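Cómo preparar el ejercicio del tablero de clavijas en el club de robótica

¡Llegamos a mi ejercicio favorito del curso!
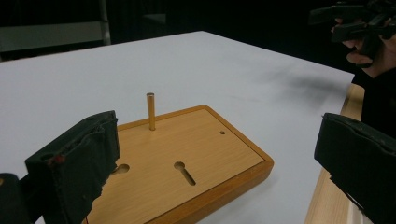 Meter una clavija en su agujero parece cosa de niños hasta que lo intentas con una pinza. En el club Ovau lo hacemos en parejas, y en una tarde se aprende muchísimo sobre agarre, ángulos y paciencia.

Qué hace falta
Una mesa despejada por pareja.
Un tablero de madera con agujeros redondos y ranuras en forma de ojo de cerradura.
Una clavija que entre con algo de holgura.
Pinzas de mano con los dedos forrados.

Paso 1. Apoya el tablero plano y gíralo un poco respecto al borde de la mesa. Si siempre está recto, la mano se aprende el camino de memoria y no practicas nada.

Paso 2. Coge la clavija por la mitad y acércala en vertical. Baja despacio, y cuando notes el fondo abre los dedos antes de retirar la pinza (¡este fallo lo cometemos todos!).

Paso 3. Pasa a las ranuras: entra por la parte ancha y desliza hacia la estrecha sin levantar. Cambia de ranura en cada intento para obligarte a girar la muñeca.

Paso 4. Haced 13 intentos cada uno y cambiad de turno. Apuntad también los fallidos, que luego dan mucho juego.

Revisad el forro de los dedos al terminar. En diciembre repetiremos el ejercicio con dos clavijas, ¡y ya tengo ganas!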